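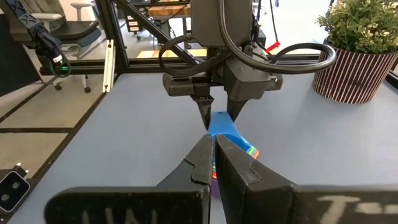 Rainbow stacker, blue piece on top

Toddler won't stop tipping bath water out, floor is going soft – what do I do?
Asked on a Tuesday, under Home and Family > Bathrooms

Hi all, bit desperate. Our youngest is 2 and bath time has turned into a flood every night. Cupful after cupful over the side, straight onto the lino. I mop up after but the bit by the tap end has started to feel spongy when you stand on it and there's a musty smell that wasn't there in March. We rent, so I'm also worried about who pays. The flat below is empty at the moment so no idea if anything is coming through.

Tried: towels along the edge (soaked in five minutes), a shower screen (he goes round it), telling him no (ha). Had a look at that Boreck seal strip but it says not for use on acrylic and I think ours is acrylic?? Don't want to take all the toys away because it's the only half hour of the day he's happy. Any ideas, and do I have to tell the agent? They are Zonier and not exactly quick.

3 answers

Answer 1 – marked helpful by 32 people

Tell the agent, today, in writing. Email not phone. Spongy floor means the board under the lino is probably wet and it wont dry on its own with the lino on top. If you sit on it and it gets worse they can say you let it. Take a photo of the corner, say when you first noticed the smell, ask them to get someone out to look. Also it might not be him at all. Had the same thing in our last place and blamed the kids for months, was a slow leak on the bath waste. Easy check – take the side panel off (usually two or three screws along the bottom, or it just clips), put dry kitchen roll under the trap, run a bath, let it out, look at the kitchen roll. If it's wet you have your answer.
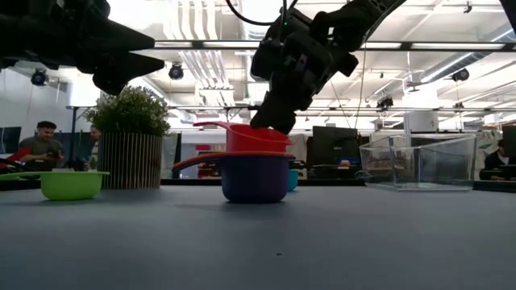 The tipping itself, you can cut down a lot by changing how much he can lift in one go. Less water in the bath to start with, four inches is plenty at that age. Then go through the toys and keep the little ones. Anything saucepan shaped with a handle, like the navy one with the orange rim, is made for scooping and throwing, so those live in the kitchen now at ours. A small plain cup with no handle holds hardly anything and they have to get their whole hand round it. Colander or a cup with holes is better still, most of it is gone before it gets to the edge. Swap them over slowly or there will be war.

Oh and lift the bath mat off the floor between baths. Ours was sat there damp all day and that was half the smell.

Answer 2

Agree about the panel. On the sealant, ignore the strip, they all peel. Proper job is rake the old silicone out, clean it, dry it overnight, fill the bath with water so it drops to where it sits in use, then run the new bead and leave the water in til its set. I used Restolel on ours, white, 2 tubes, and it's still fine. But you're renting so dont touch it without asking, let Zonier pay.

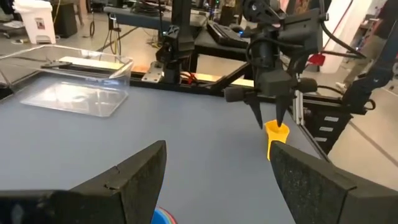 While you're waiting for them, don't use that bath if you can help it. Or do the short version – him stood in a washing up bowl inside the bath, flannel, done. Not fun but it's only for a bit. And get some air in there. Window open, door open after, a cheap dehumidifer if you can borrow one. We got an Espiritu second hand and it pulled out almost a full tank the first night, was a bit horrified tbh.

If the floor moves when you press it near the toilet as well, stop using the room and ring them, don't email. Whoever said lino is waterproof – it is, on the top. Water goes down the edges and can't get back out.

Answer 3

mine grew out of it at 3. good luck x

Comment from the asker: Thank you, took the panel off and the kitchen roll was soaking. So not (all) him! Emailed Zonier, got an auto reply, ticket no 1704. Will update. Pans are back in the kitchen, he has noticed.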